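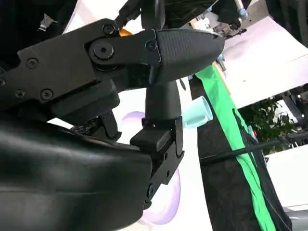 Pre-purchase inspection, second arm, Waltuvley site. Filled in by Elin Rees, comments by whoever had the pen. Cledwyn wants a number by Saturday and would like it to be a small one. The gripper fingers are the part we keep forgetting to budget for, so they go first this time. Look at the textured face of the fingertip pad and the run of hex-socket screws in the plates behind it, then ask Foulkes what a spare set costs. Sit down before they answer.

1. Fingertip pads, condition and grain
OK. Price in 2 spare sets. Tegwen says one will do. Tegwen said that about the fuses.

2. Screws and pivot bolt, tightness
Checked by hand, power off. The right hex key should be on the quote as a line of its own - we have 7 keys and none of them is it.

3. Housing, cracks and scuffs
Fine for now. Valtach offer a padded cover as an extra. Leave it off unless Sheila Haworth finds money in her half of the budget.
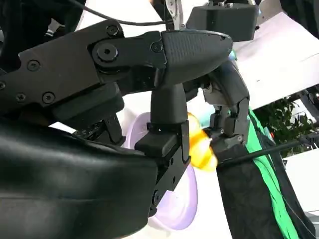

4. Grip force on soft plastic items
Not signed off. Evomik's sheet gives a setting for hard goods and goes quiet after that. Doina Perić to ask for a trial before we pay the deposit, in writing please, as the last trial was agreed in a car park.

5. Cables, slack and snagging
Allow for one replacement cable a year. It isn't in the service plan. Very little is in the service plan.

6. Stop button within reach
Yes if you are Cledwyn Pugh. No if you are anybody shorter. Add a second button, and around 40 pounds for the bracket.

7. Floor fixings
Drawing asks for a clear space we don't have until the old bench goes. Skip hire not yet budgeted.

Result: hold the order until 4 and 6 are closed. Copy to Sheila, who will want to know about the skip.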